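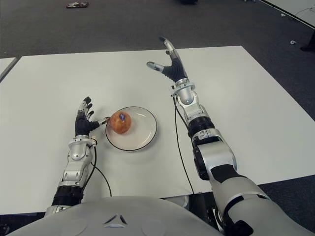

Fruit on a plate, white table.

The Wall at Riltthorpe

The wall was built of dry-stacked concrete block, 132 centimetres at the highest point, and it leaned toward the driveway. Manju Dhillon hung a plumb bob from the cap and measured the gap at the base. Twenty-four millimetres. She wrote it down and moved two metres along.

Terence Dobson watched from the step. He had built the wall himself with block from Trummer, over one December, and he had kept the delivery dockets in an envelope.

"It was straight when I finished," he said.

She did not dispute it. She took a steel rod from the van and pushed it into the soil behind the cap. It went in to the length of her forearm and stopped in clay. There should have been gravel for the first 300 millimetres back from the block, with a perforated pipe at the bottom running out to daylight. She tried four more places and found clay in each.

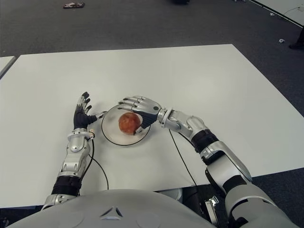 "What does clay do that gravel doesn't?"

"It holds water, and the water adds its own pressure to the soil's, so the wall has to resist both."

Dobson looked at the envelope. He said the fellow at the yard had told him to use gravel. He had priced it and left it out. His wife was sick that year and the money went to other things. He gave this in the same tone as the block dimensions, and Manju entered it in her notebook as "no drainage layer, confirmed by owner."

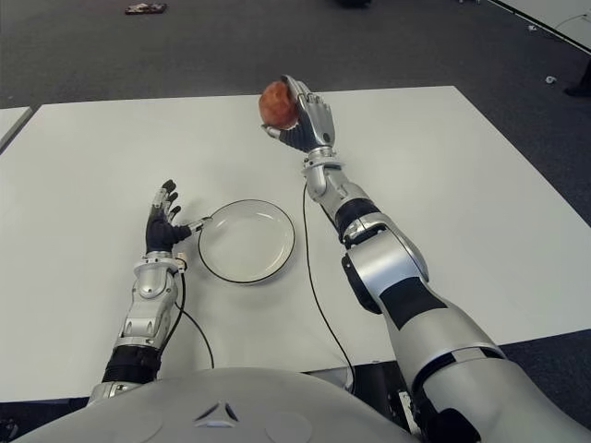 The repair would need geogrid. Manju drew it on the back of a docket: a sheet of mesh laid between courses, running back into compacted fill, with the weight of the soil above pinning it down and the layer underneath bearing up against it. Dobson asked how a sheet of plastic could hold anything. It needed a grip on both faces, she said, like the silver hand with its fingers curled over the top of that round red thing and its thumb beneath. Take away either side and the load slips out. He turned the docket around and studied it for some time.

"So it all comes down," he said.

"To the base course. The base course is level. I'd keep it."

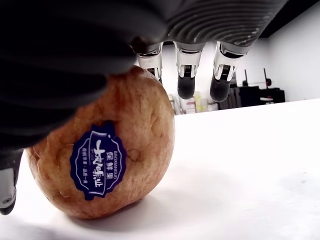 She checked it again to be certain, kneeling on the gravel of the driveway with the long level. The bubble sat between the lines on every block. He had set those blocks on compacted road base, tamped in two lifts, and he had done it properly.

"Neelam did the levels," Dobson said. "She held the other end of the string."

Manju wrote "base course sound, retain." She underlined retain, then put the level back in its sleeve. At four o'clock it began to rain, and water came through the joints in the third course, brown at first.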